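Filed under: Market Entry > Working With Us > FAQ

Frequently asked questions

Last updated April 5, 2021

We get the same dozen emails every week so here are the answers in one place. If yours isn't covered, write to the Boutros desk and someone will get back to you. Usually next day. December is slower.

What does Hilunura do, in plain words?

Distributor search. You make something, you want to sell it in a country where you have no people, we find the firms there that could carry it and we tell you which ones are worth a meeting. We don't sell the product for you and we don't take a cut of the sales later.

Is that the same as market research?

Overlaps. A market report tells you how big the demand is. Ours tells you who to phone. Most clients come with the report already done, by us or somebody else, doesn't matter which. If you have one send it, saves a week.

How long is your list of distributors?

The Ollau list has 2,000 firms on it right now. Mostly industrial supply, coatings, small household appliances, kitchen and tableware, packaging. Weak on medical. If you're medical we will say so on the first call and point you elsewhere.

How many names will I get?

Up to 55 on the long list. Then we cut it down with you on a call, then the short list. How short depends on the product. A client with a very narrow adhesive ended up with two names and signed one of them, so don't judge by length. 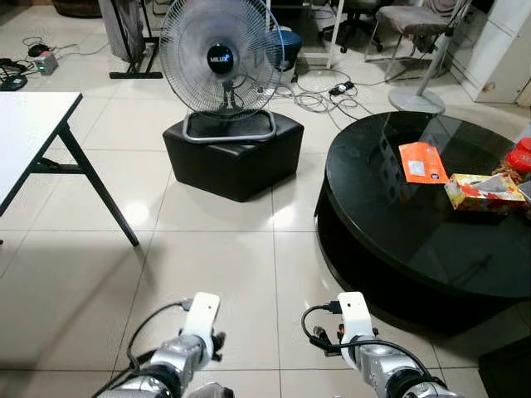 What do you check before a firm goes on the short list?

Who they carry already and whether any of it competes with you. Whether they hold stock or only order when a customer orders. Their sales staff, where they sit, which regions they cover. Payment record where we can get it. Whether the person who answers our email has any say in taking on new lines, which sounds petty but a lot of time gets lost there.

We don't check technical skill unless you ask. That is a seperate piece of work, see pricing.

Can you approach firms without naming us?

Yes, and most clients want it that way for the first round. We describe the product in general terms and give your size and home region. Once a firm is interested we come back to you before saying who you are. Catch is, some good distributors won't talk to an unnamed supplier at all. You'll see those marked "declined blind" and you can decide if you want us to go back with the name.

Exclusive or non-exclusive?

Your decision, get a lawyer for the wording. What we see: first-time exporters hand over a whole country too fast. Ask for a trial territory, or exclusivity that ends if the agreed minimum isn't met. A distributor who is serious will usually discuss it. If they refuse to talk about minimums at all, write that down.

What does it cost?

Long list only is $875 per country. Short list with calls is quoted, because it depends on language and how many firms we have to chase. Technical check is quoted too. No retainer. Half up front, half when you get the file.

Do you do refunds?

If we find fewer names than agreed in writing, yes, in proportion. If you don't like the names, no. Tell us early what you don't like and we'll adjust the second pass, that part's included.
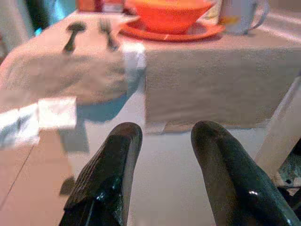 What do you need from me to start?

Product sheet. Price range, even a rough one. Who buys it today and why they picked you over the other guy. Any distributor you have already spoken to, including the ones that went badly, so we don't knock on the same door twice. The intake form is short, please don't skip the question on minimum order, half the forms come back with that one blank.

Do I need a translated catalog?

Not for the long list. For first meetings, one translated page is plenty. Full catalog can wait until somebody has said yes.

Should I send samples?
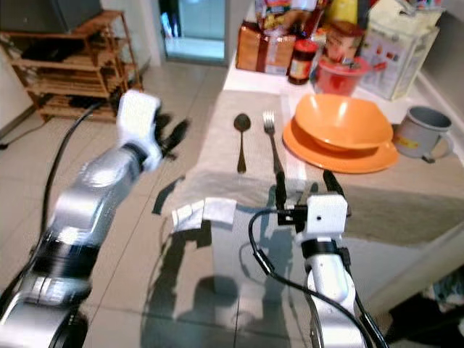 Send samples after the first call, never before, unless the distributor asks. Cold samples go in a drawer. When you do send them, send what the buyer will put side by side with their current line and keep it small. For tableware that can be as little as a spoon and a fork laid out on a cloth placemat, the buyer can judge the shape and finish from that and ask for the full range if they like it. Label every piece with your item code. Put the customs value on the paperwork even if it's a free sample, parcels get stuck over this all the time.

What is Flakia?

Our tracking sheet. You get a login, you see each firm we contacted, date, what they answered. It replaces the old weekly email. It's not pretty. Export works in most browsers, if it doesnt then clear the filter first and try again.

Can you come to the meetings?

Video, yes, the first two are included with a short list. In person is travel plus a day rate. A lot of clients do the first one with us on the line and the rest alone.

What if we sign and it goes nowhere?

Happens. Check the first order, then the second. No second order in the period you agreed, call them and ask what the sales people are hearing. Often nobody trained the sales team on the product. If it's past saving we can reopen the short list and go to the next name, no new list fee inside the first year.

Comments

exportdesk_mw
Is the $875 per country or per product line? We have two lines that go to totally different buyers.

Hilunura team
Per country, one line. Two lines with different buyers is two lists. Ask us for a price on both together.

coatingsguy
The bit about minimums is right. We gave away a full exclusive on our first deal and it took ages to get out of it.

plainview3
Login for Flakia isn't working for me since the password reset. Anyone else?

Hilunura team
Fixed this morning, try again please. If it still fails email the Boutros desk with your client number.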